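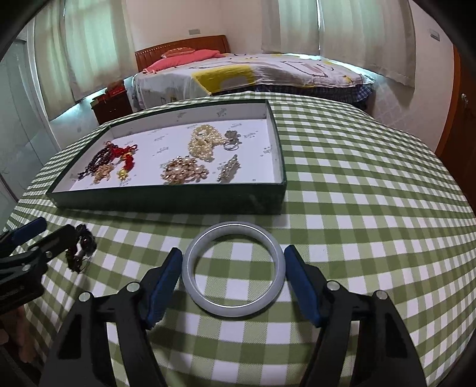
# 环形腕饰的分类、测量与入盒

Bresau 饰品整理课程,第二单元讲义。编写:Wenceslao Meléndez。校订:Sólveig Stougaard。本版日期:2022年12月7日,替换十月印发的旧版。旧版第4节的圈口换算有误,手中仍有旧版的学员请以本版为准。

本单元处理两类物件:整体成形、不可开合的硬镯,以及由珠粒穿连而成的手链。开口镯、铰链镯、金属编织链放在第三单元。耳饰和戒指不在本课程范围内。

## 1 术语

**硬镯**:由一整块材料磨制、铸造或模压而成的闭合圆环。下文未加说明时,“镯”均指硬镯。

**圈口**:镯的内直径,记作 D₁,单位毫米。商家习惯以圈口作为尺码,但各家取整方式不同,登记时必须用自测值,商家标称值另记一栏。

**外径**:镯的外直径,记作 D₂。入盒计算只用外径。

**条宽**:沿镯轴线方向量得的尺寸,记作 w。镯平放在桌面上时,条宽即镯的高度。

**条厚**:沿半径方向量得的尺寸,记作 t。D₂ = D₁ + 2t。

**圆条**:截面为圆形的镯,w = t。

**扁条**:内壁平、外壁呈弧形的镯,通常 w > t。口语中也称“正装”或“平安镯”,登记时不用口语名称。

**贵妃镯**:内圈呈椭圆的镯。需同时记长轴和短轴,不能只记一个圈口。

**主珠**:手链中数量最多、尺寸一致的珠粒。

**隔珠**:夹在主珠之间、直径小于主珠的珠粒。

**隔片**:厚度明显小于直径的片状配件,材质多为金属或骨。

**收口件**:绳结收束处的配件,含三通珠、佛塔、定位珠、金属扣等。

**坠**:从收口件或隔件处垂下、不参与围成圆环的部分。坠的长度单独登记,不计入手围。

## 2 工作面

工作台铺一层布。布的作用是缓冲,同时防止珠粒滚动。素色布和格布均可使用,要求如下。

1. 布面平整,四边垂过台沿或压在台面固定物下,拉动一角时整块布不滑移。
2. 布下不放任何硬物。镯底下若垫有笔、夹子一类物件,落下时受力集中,比直接落在木台上更易断裂。
3. 格布的格子可以用来对齐物件,不可以用来量尺寸。织物有伸缩,洗后格宽会变。
4. 浅色半透明材料的颜色受底色影响。在彩色布上可以做测量、摆放、清点,颜色判定必须移到中性灰板或白板上进行。

第4条是课上最常被扣分的一项。乳白色镯放在绿白格布上,底缘会映出绿色;放在灰蓝色垫上,整圈偏冷。两份登记表对同一只镯分别写了“微青”和“微灰”,原因往往就在底布。

盒子先摆好再取镯。盒口敞开,盒盖移离工作区。取放路径上不要有其他物件。待测物放在盒与操作者之间,已测物直接入盒,两者不混放。

同一时刻,工作面上未入盒的镯不得相互接触。串珠手链可与镯同台,间距不小于一个镯的外径。金属隔片的边缘足以在玻璃和部分有机材料上留下划痕。

## 3 拿取

### 3.1 硬镯

从外缘两侧对称夹持,接触点在同一条直径的两端,夹持面应有弹性。施力以镯不下滑为限。闭合圆环受到径向对压时,最大拉应力出现在受压点的内壁,以及与受压方向垂直的外壁,这两处恰好也是既有纹裂最难被看到的位置。凡在登记表“纹裂”一栏已有记录的镯,夹持点须避开纹裂所在的钟点位,改为托底拿取。

钟点位的约定:镯平放,标签线或标记点朝向操作者,该处为6点,顺时针计。无标记的镯以最明显的色斑或棉絮为6点,并在备注中写明所选特征。

不要用单指从内圈挑起。挑起时镯会摆动,摆幅越大,碰到盒沿的可能越高。

套在测量棒上时竖直放下,不旋转、不下压。

### 3.2 串珠手链

手链是柔性体,提起后形状由重力决定。提起前先找到收口件,从收口件对侧的主珠处提起,让收口件处于最低点。绳结一侧向下,可以顺便观察绳在珠孔处是否外露、起毛。

珠孔处外露的绳段超过主珠直径的四分之一,记为“松”;提起后相邻珠粒之间没有可见间隙,记为“紧”;介于两者之间记为“适”。三个等级都应在静止状态下判定。

弹力绳手链不得用拉伸方式验证弹性。需要更换的绳通常在目视检查阶段就可以判断:发黄、发黏、分丝,任一项出现即列入重穿清单。

## 4 测量

### 4.1 工具

- 数显游标卡尺,分度0.01毫米,量爪贴软膜。软膜厚度在归零时一并扣除。
- 锥形圈口棒,仅用于复核。
- 电子秤,分度0.1克,量程不小于500克。
- 软尺,用于手围,不用于硬镯。
- 吊篮与烧杯,用于静水称重。

### 4.2 圈口

用卡尺内量爪在12点—6点、3点—9点两个方向各测一次,取平均值,保留一位小数。两次读数之差记为不圆度。不圆度大于0.5毫米时,再加测两条对角方向,并在截形一栏注明“疑似椭圆”。

旧版讲义把圈口与手围的换算写成了固定差值,已经删除。两者之间没有固定关系,能否戴入取决于手掌最宽处而非手腕。本课程不要求给出佩戴建议,只登记尺寸。

### 4.3 条宽与条厚

各取四个钟点位,记最大值和最小值。手工磨制的镯条厚常有变化,极差在0.3毫米以内按均匀处理。

条厚用外量爪从端面卡入,爪尖越过截面中心即可,不要推到底。圆条镯若四处的 w 与 t 相差均不超过0.2毫米,可只记一个值,称条径,记作 d。

### 4.4 校核

测得 D₁、D₂、t 之后,代入 D₂ = D₁ + 2t。两侧之差超过0.4毫米的,三项全部重测。只改其中一项使等式成立属于篡改数据。

### 4.5 算例一:圆条镯的体积与质量

圆条镯是一个圆环体。设条径为 d,环中心线直径为 D,则

- D = D₁ + d
- V = (π²/4) · d² · D

取 D₁ = 56.0毫米,d = 8.0毫米,得 D = 64.0毫米,D₂ = 72.0毫米。

V = 2.467 × 64.0 × 64.0 = 10106立方毫米,即10.11立方厘米。

乘以几种材料的常用参考密度,得到理论质量:

| 材料 | 参考密度(克/立方厘米) | 理论质量(克) |
|---|---|---|
| 硬玉质翡翠 | 3.33 | 33.7 |
| 透闪石质玉 | 2.95 | 29.8 |
| 石英岩 | 2.65 | 26.8 |
| 玉髓 | 2.60 | 26.3 |
| 普通钠钙玻璃 | 2.50 | 25.3 |

表中后三行彼此相差不到2克。条径测量误差为0.1毫米时,体积误差已达2.5%,折合质量0.6至0.8克。由此可见,几何法只能把前两种与后三种分开,不能在后三种之间下结论。

### 4.6 算例二:静水称重

同一只镯,空气中称得 m₁ = 26.7克,完全浸没后称得 m₂ = 16.6克。水的密度取1.00。

ρ = m₁ /(m₁ − m₂)= 26.7 / 10.1 = 2.64克/立方厘米

分母只有三位有效数字,结果写2.64,不写2.6436。秤的分度为0.1克,分母的误差可按0.1克估计,对应的密度区间为2.62至2.67。该区间覆盖石英岩的参考值,排除硬玉和透闪石质玉,对玻璃则需谨慎:玻璃的密度随配方变化很大,高于2.50的品种并不少见。登记时写“密度2.64,与石英岩参考值相符”,材质栏仍写“待定”,除非另有折射率或红外数据。

静水称重的操作要点:

1. 吊篮先入水,归零,再放镯。
2. 镯表面附着的气泡用软毛笔拂去。
3. 串珠手链一律不做静水称重。绳会吸水,珠孔存气,读数无意义,且有机材料可能受损。
4. 表面有粘贴标签、蜡层、金属包镶的镯不做静水称重。

## 5 外观描述

外观描述由色、透明度、光泽、内部特征四部分组成,顺序固定,每部分一句,不用比喻。

**色**。先写主色,再写偏色。主色取自课程色卡,偏色写在“微”字之后,例如“乳白,微紫灰”。若偏色仅见于局部,注明钟点位。不得使用“冰”“糯”“羊脂”“奶油”等行业词或商品词。这些词在不同商家之间没有统一标准,且暗示材质。

**透明度**。分五级:透明、亚透明、半透明、微透明、不透明。判定时在白板上放一条2毫米宽的黑线,将镯架在线上,通过条厚方向观察。线的边缘清晰为透明,线可见但边缘模糊为亚透明,只见暗影为半透明,仅边缘透光为微透明。

注意观察方向。透过镯的圈口看到底布,与透过镯的材料看到底布,是两件事。照片上尤其容易混淆,凡只有照片而无实物的记录,透明度一栏填“未判”。

**光泽**。分玻璃光泽、油脂光泽、蜡状光泽、树脂光泽。以单一点光源照射,观察高光边缘。边缘锐利、条状细亮,倾向玻璃光泽;边缘散开,倾向油脂或蜡状。光泽受抛光质量影响,单凭光泽不作材质判断。

**内部特征**。棉、色根、气泡、流纹、纹裂分别记录。气泡须用十倍镜确认,并写明形状与大致位置。纹裂分为达表与不达表两种。用指甲横向划过,有阻滞感的为达表。

深色珠粒的颜色判定另有规定。棕黑、紫黑、暗红在弱光下难以区分,必须同时做反射光和透射光观察,两种结果都写入表中,格式为“反:黑褐;透:暗红”。透射光下不透光的写“透:无”。抛光良好的深色珠会映出周围物件,高光旁的彩色斑块多数是反射,转动珠粒后斑块位置不随珠动的即为反射,不予登记。

## 6 串珠手链的构成登记

### 6.1 顺序

从收口件开始,顺时针登记,逐粒写代号。主珠记 A,第二种尺寸的珠记 B,隔片记 S,收口件记 K,坠记 P。连续相同的珠粒以次数表示。例如一条由收口件、十一粒主珠、一枚隔片、十一粒主珠构成的手链写作:

K – A×11 – S – A×11

同一尺寸但颜色不同的珠以下标区分,写作 A₁、A₂。尺寸和颜色都不同的,优先按尺寸分代号。

从反方向读会得到镜像序列。凡序列不对称的手链,须在备注中写明起点和方向,并拍一张正面照存档。照片中手链应摊成完整圆环,收口件朝下。悬挂状态的照片看不全珠数,不能作为构成登记的依据。

### 6.2 珠径

从主珠中任取五粒,卡尺量垂直于珠孔方向的直径,取平均。沿珠孔方向的尺寸另测,记作珠长。对圆珠而言两者应相等,相差大于0.2毫米的写为“扁圆”或“桶形”。

计算内围时使用珠长,计算外廓时使用珠径。

### 6.3 内围的计算

珠粒穿成一圈之后,贴住手腕的是珠粒内侧,内围小于绳长。设有 N 粒直径为 d 的圆珠首尾相接,珠心位于正 N 边形的顶点上:

- 珠心圆半径 R = d /(2 sin(π/N))
- 内切半径 r = R − d/2
- 内围 C = 2πr

N 较大时可用近似式:C ≈ N·d − π·d。

### 6.4 算例三

d = 8.0毫米,N = 22。

精确式:sin(π/22)= 0.1423,R = 28.11毫米,r = 24.11毫米,C = 151.5毫米。

近似式:176.0 − 25.1 = 150.9毫米。

两式相差0.6毫米,小于软尺读数误差,登记时允许使用近似式,并在数值后标注“近”。主珠直径达到12毫米以上、珠数少于18粒时,必须使用精确式。

每增减一粒8毫米珠,内围改变8毫米。绳结占用的长度不在公式内,打结后应以实测为准。实测方法:将手链平放成圆,不拉紧,量取相对两粒珠内侧之间的距离,取两个垂直方向的平均值,乘以π。

### 6.5 材质

珠粒的材质比镯更难确定,原因有二:单粒质量小,且不能在不拆绳的条件下做密度测量。未拆绳的手链,材质一栏只允许写“木质类”“石质类”“玻璃类”“金属类”“树脂类”“待定”。金属隔片不写“银”“铜”,写“金属色,银白”或“金属色,黄”。有印记的,照录印记原文。

## 7 状况检查

硬镯的检查顺序:外壁一圈,内壁一圈,上端面,下端面。每一圈都从6点开始,到6点结束。检查时只转动镯,不移动光源。

| 代码 | 名称 | 判定 |
|---|---|---|
| C0 | 完好 | 十倍镜下无达表损伤 |
| C1 | 浅表磨痕 | 目视可见,指甲无感 |
| C2 | 划痕 | 指甲有阻滞 |
| C3 | 磕缺 | 有材料缺失 |
| C4 | 纹裂 | 达表,未贯穿截面 |
| C5 | 断裂 | 贯穿截面 |
| C6 | 修补 | 有胶、包镶或填充 |

代码可以并列,按数字由大到小写,例如“C4/C1”。C4 及以上的镯不进入普通盒,放入单件软囊后再入专用盒。

手链用另一组代码。

| 代码 | 名称 | 判定 |
|---|---|---|
| B0 | 完好 | 珠、绳、配件均无异常 |
| B1 | 珠面磨损 | 任一粒可见 |
| B2 | 珠孔崩口 | 孔缘有缺口 |
| B3 | 绳老化 | 起毛、发黏、分丝 |
| B4 | 缺件 | 序列中断或有空绳段 |
| B5 | 已散 | 绳断 |

已散的手链连同所有珠粒装入一只封口袋,不重新排列。原始顺序一旦打乱便无法恢复,能保留多少算多少,仍留在绳上的珠段用棉线在两端临时系住。

## 8 入盒

### 8.1 盒的要求

浅盒,长方形,敞口,内部底面平整。盒深应大于最大条宽,且留出衬垫与盖的余量。练习用盒为 Stornard 浅盒,内长400毫米,内宽319毫米,内深40毫米。衬垫为 Nava 毛毡,上下各一层,每层8毫米,净深24毫米。条宽超过20毫米的镯不入此盒。

盒内只放一层。浅盒可以叠放,镯不可以。

### 8.2 间距

镯与镯之间、镯与盒壁之间须有隔条或空隙。隔条两侧各占一半。按每件占据一个方格计算,方格边长 a = D₂ + g,其中 g 为间距总量。基准值 g = 8毫米,最小允许值 g = 6毫米。

### 8.3 算例四:方格排列

外径72.0毫米的镯,g 取8毫米,a = 80毫米。

- 长向:400 / 80 = 5,恰好排满。
- 宽向:319 / 80 = 3.99,取整为3。

每盒15件,宽向余79毫米。余量距一整列只差1毫米。

将宽向间距调整为:319 / 4 − 72 = 7.75毫米,大于最小允许值6毫米。于是宽向可排4列,每盒20件。长向间距仍为8毫米。

调整时应核对盒的实际内宽。成品盒内宽若有1毫米的负偏差,即318毫米,则宽向间距为7.5毫米,仍合格。内宽降至312毫米时间距恰为6毫米,这是四列方案的下限。

### 8.4 算例五:错行排列

错行排列时,行距为 a·(√3/2)。a = 80毫米时,行距69.28毫米。

以400毫米为行长,第一行5件,第二行错开半格,需5.5格即440毫米才能放5件,超出盒长,只能放4件。行数为1 +(319 − 80)/ 69.28 = 4.45,取4。各行依次为5、4、5、4,共18件,宽向余31.2毫米。

以319毫米为行长,第一行3件,第二行错开半格后占3.5格即280毫米,仍可放3件。行数为1 +(400 − 80)/ 69.28 = 5.62,取5。共15件。

三种结果对比:

| 排法 | 件数 | 最小间距(毫米) |
|---|---|---|
| 方格,间距不调 | 15 | 8.00 |
| 方格,宽向调整 | 20 | 7.75 |
| 错行,长边为行 | 18 | 8.00 |
| 错行,短边为行 | 15 | 8.00 |

错行排列的理论密度高于方格,但在小盒内,边缘损失抵消了这一优势。本课程默认使用方格。方格的另一便利是位置编号简单,行号加列号即可。

### 8.5 混装

镯与手链可以同盒,须满足以下条件。

1. 手链装入软袋,袋口收紧。
2. 手链占用整格,不塞入镯的圈口内。
3. 金属配件多的手链安排在靠盒壁一侧的列。
4. 同一列中不交替摆放镯和手链。

第2条常被违反。镯的圈口看似闲置,放入手链后盒子一旦倾斜,珠粒会直接撞击内壁,而内壁的损伤在入盒状态下看不到。

### 8.6 入盒次序

从离操作者最远的一行开始,自左向右,逐行向近侧推进。这样手在任何时候都不越过已放好的镯。取出时次序相反。左手操作者改为自右向左,编号规则不变。

放下时镯保持水平,先让一侧外缘接触毛毡,再放平另一侧。松开时两侧同时撤力。撤力不同步会使镯平移,连续几件之后间距便不均匀。

### 8.7 盒重

算例一中的镯若为透闪石质玉,20件总质量为596克。盒体与衬垫的质量贴在盒侧标签上,入盒后称总重,减去标签值,应与各件登记质量之和相符,允许差为2克。超出则逐件复称。

## 9 登记表

每件一行。表头固定,不得增删列。无法填写的写“未测”或“未判”,不留空。

| 列 | 内容 | 示例 |
|---|---|---|
| 1 | 编号 | J-319 |
| 2 | 类别 | 硬镯 |
| 3 | 截形 | 圆条 |
| 4 | 圈口 | 56.0 |
| 5 | 外径 | 72.0 |
| 6 | 条宽/条厚 | 8.0/8.0 |
| 7 | 质量 | 26.7 |
| 8 | 密度 | 2.64 |
| 9 | 外观 | 乳白,微紫灰;半透明;玻璃光泽;6点有棉 |
| 10 | 状况 | C1 |
| 11 | 材质 | 待定 |
| 12 | 盒位 | 甲盒-2行-3列 |
| 13 | 备注 | 以棉为6点 |

编号首字母 J 指 Jukura 教学藏品。学员自带物件用 X 开头,课后带回,不进入藏品目录。

编号写在棉纸标签上,用棉线松系于镯上。不使用胶贴。系线长度以标签能平放在镯的圈口内为准。

数值与文字用铅笔填写。修改时划一道横线,在旁边写新值和姓名缩写,原值须仍可辨认。电子表格在当日录入,由另一人对照纸表朗读核对,朗读时单位一并读出。

## 10 清洁

入盒前的清洁限于干法。软毛刷除尘,微纤维布擦拭指纹。以下情况停止清洁,直接登记:

- 表面有脱落的涂层或蜡;
- 珠孔内有粉末状碎屑,来源不明;
- 木质类珠有霉点;
- 包镶处松动。

石质类和玻璃类硬镯在确认无填充、无包镶之后,可用清水短时漂洗,吸干后静置,至少隔一晚再入盒。木质类手链不接触水。超声波清洗不在本课程允许的方法之列。

擦拭硬镯时布绕镯一周移动,镯平放不动。手持镯悬空擦拭时应在布面上方低处进行,离台面不超过一掌。

## 11 操作课安排

两人一组。一人操作,一人记录,完成一盒后对调。

1. 铺布,摆盒,检查衬垫。
2. 卡尺归零,秤校准,各自在表头签注。
3. 操作者取一件,报编号,放在布面中央。
4. 按第4节测量,逐项报数,记录者复述后落笔。
5. 移至灰板,做外观描述。
6. 按第7节检查状况。
7. 入盒,报盒位。
8. 全部完成后称盒重,核对总和。

口头报数时,“一”读作“幺”,“点”不可省略。“五十六点零”与“五十六”在表中含义不同,前者表示已测到小数位。

中途离开工作台前,布面上的镯必须先入盒或放回待测托盘。测到一半的数据保留,回来后从该件的圈口开始重测。

## 12 旧版更正

- 第4.2节:删除圈口与手围的固定差值换算。
- 第4.6节:密度区间由单一值改为上下限。
- 第6.3节:旧版只给近似式,现补精确式及适用条件。
- 第8.3节:旧版将宽向余量列为“不可用”,现改为调整间距后使用。旧版每盒15件的标签仍贴在部分盒侧,领盒时请揭下,换新标签。
- 第9节:原第8列“硬度”取消。划刻硬度测试会损伤物件,已登记的硬度数据保留在备注中,不再新增。

第三单元开始前请交回登记表纸本,电子表保留副本。卡尺量爪软膜有磨损的,交表时一并更换。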